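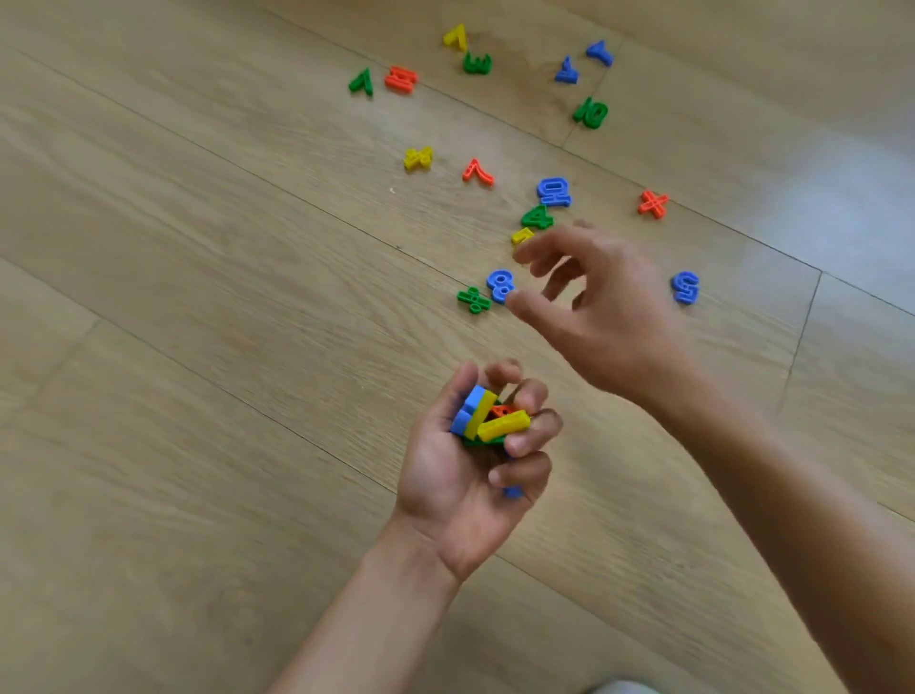 Gathering the numbers by hand, one palmful at a time.

The Night Rallis Forgot What a Six Was

By Brenda Domínguez
August 9, 2026

Print this story | E-mail this story

I got into robots because I hate tidying up, and I've now spent most of a year on my knees tidying up so that a robot can learn to hate it for me. Rallis is our sorting arm. It's bolted to a bench at Skada, the little shop I share with Kekeli Atinga, and its one job is to pick up plastic numbers and drop them in the right bins. In May it was good at this! Then we left it running overnight.

The log tells the story better than I can. For 1226 picks everything went fine. Then it grabbed a six, read it as a nine, changed its mind in midair, read it as a six again, and stopped with its arm straight out over the bench. The watchdog timer should have cut power to the motors. It didn't. Rallis kept squeezing that poor six until pick 1302 should have come and gone, and by the time Kekeli unlocked the door the gripper motor was too hot to touch and the whole place smelled like a burnt hair dryer. 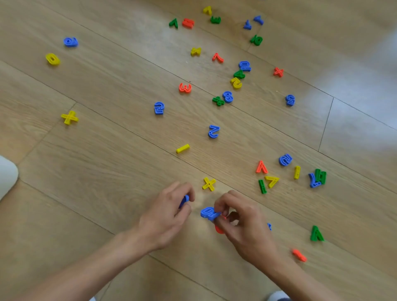 My own theory was the wiring, and I was dead wrong (Kekeli has been very nice about it). The watchdog only counted time when the arm was between picks, so a jam in the middle of one was invisible to it. The flip-flopping was a separate mess. Our training pictures had nearly all the digits right side up, and real floors don't work that way. Dump a set on the boards and you get a blue six on its side, a green three on its head, a two turned clean over, and multiplication signs all over the place. A person just scoops them up. Rallis had to be shown.

So we bought a new motor, moved the timer onto its own board, and took 600 fresh pictures with the pieces every which way. The current limit is lower now too, and there's a smoke alarm right over the bench, which should've been there on day one. I still won't run it overnight. Kekeli wants to try again next month, and we're arguing about it.

Last updated: August 9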